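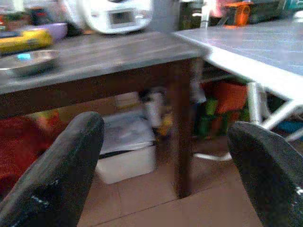

Fault 697 again. Third time since lunch.

Hayley Blackburn hit the stop with the heel of her hand and the arm froze where it was, fingers apart, pointed at the gap between the two tables. Fan noise. Her own breathing. Somewhere down the hall a door.

"Grip lost," the speaker said. "Object not held."

"I know it's not held. You dropped it."

Except it hadn't, not that she'd seen. The arm had gone over the gray tabletop the way it was supposed to, closed on the cup, lifted. Then the swing right, too fast, and a sound like a knuckle cracking, and no cup. No cup on the table. No cup on the tiles.

She called Skirholm. Eighteen rings. She let it go the whole way becuase what else was there.

"Senow support, Wako speaking."

"It's the Padirance unit. It's throwing things."

"Throwing."

"It says it lost grip. But it opens. I watched it open."

Typing. A long swallow of something on his end. "What's your joint speed?"

"Thirty-two percent. I set it to 26 this morning and it's back at 32."

"It shouldn't do that."

"No."

"Are you inside the line?"

She looked down. Her left foot was on the tape. She moved it – slowly, as if the thing could hear her.

"Not now," she said.

More typing. Wako told her to read him the last entries so she did, squinting. Close. Hold. Lift. Hold. Open. Hold. Open. Open. Nobody had written a second open. She had written the routine herself, in December, with the flu, and there was one open in it, at the end, over the other table.

"Say that again," Wako said.

"Open, hold, open, open."

"It's getting that from somewhere."

"From where? I'm the only one here."

He didn't answer that. He said pull the main, not the stop, the main, behind the cabinet, and stay out of reach while you do it. She'd have to go around the long way. Phone between ear and shoulder, back against the wall, sideways. The scuffed black fingers didn't move. Why would they. They were stopped.

Her hand found the switch. Stiff. She leaned on it.

Click, and the fan ran down, and the wrist light went out.

"Okay," she said. "It's off. Its off."

"Good. Leave it off till someone gets there. What did it drop, anyway?"

She got down on her knees by the table leg and put her cheek nearly to the tile. Dark under there. All that junk they never cleared. She reached in past the white box, feeling for a handle, and over her head something cracked like a knuckle.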